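Trundemo Publishes Open Practice Guide for Testing Home Robots in Simulation

November 26, 2019
By Tamsin Dunstan, Trundemo Press Office

Trundemo today publishes the first edition of its practice guide for teams who test household robots in simulated rooms. The guide is free to read and to copy. It was prepared together with the software company Debnath and the test laboratory Nakwood, and it explains how a simulated test should be set up, recorded and reported, so that another team can repeat it and get a result which can be compared.

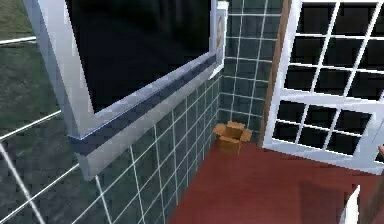
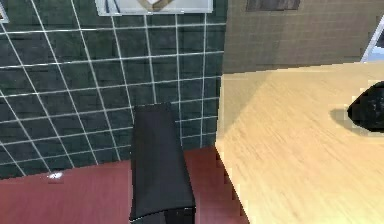

Two simulated views from the work on the guide: an open cardboard box on the floor in a tiled corner (first), and the robot's gripper beside a wooden table (second).

In the last years many groups have moved the early part of their testing from the real kitchen to the computer. It saves time and nothing gets broken. But the reports which come out of this work are often difficult to compare. One group writes that its robot passed a test, and does not write which version of the room was used. Another group changes the light or the position of an object between two runs and gives both runs the same name. A buyer of robots, or a safety reviewer, can not see this from the final table.

The guide asks for a written scene record before the first run. The record must name the room model and its version, the materials of the floor and walls, the light settings, and the starting place of each object that can be moved. Small objects on the floor have to be listed also when they play no part in the task, because a robot may need to drive around them. If a room is changed, even by one object, it gets a new record number.

A second chapter is about the camera views. Each camera must be reported with its position, and it must be said clearly if it is fixed to the room or to the robot. When a part of the robot comes into the view, the team should keep these images in the results and mark them. Trundemo recommends the same for objects which are only partly visible. Reviewers at Nakwood found that such images were removed from many of the reports they received, and that the success rates looked better than they should.

The third chapter gives the rules for counting. A task must be run at least 50 times in each room, and at least 200 times in total, over not less than 4 rooms. A run which is stopped by the operator counts as a failure, unless the reason was a fault of the computer and this fault is written in the log. Runs may not be repeated with the purpose to replace a bad one.

"We did not want to write a heavy standard that stays on the shelf," says Tamsin Dunstan, who edited the guide for Trundemo. "Most of the rules are things a careful engineer does already. We have put them in one place and in the same order, so that the reader of a report knows where to look. I hope that teams will tell us where the text is not clear enough."

Before publication the rules were tried on Zoto, the household robot platform of Trundemo. The trial produced 3142 recorded runs, and all of them are described in the annex, together with the failed ones. The trial also led to several changes in the text. The chapter on light settings was written again from the beginning, and the form for the scene record was made shorter.

The guide does not replace tests with a real machine. It says nothing about the force of the arm, the battery or the behavior near children and pets, and a product should not be called safe on the basis of simulated runs only. A report that follows the guide must carry a sentence about this on its first page.

Comments on the first edition can be sent to Trundemo until the end of March. The partners will answer all comments in writing and will then decide which of them go into the second edition. The scene record form and the run log form are supplied as separate files and may be used without permission.

Contact: Tamsin Dunstan, Trundemo Press Office | © 2019 Trundemo. All rights reserved. | Back to top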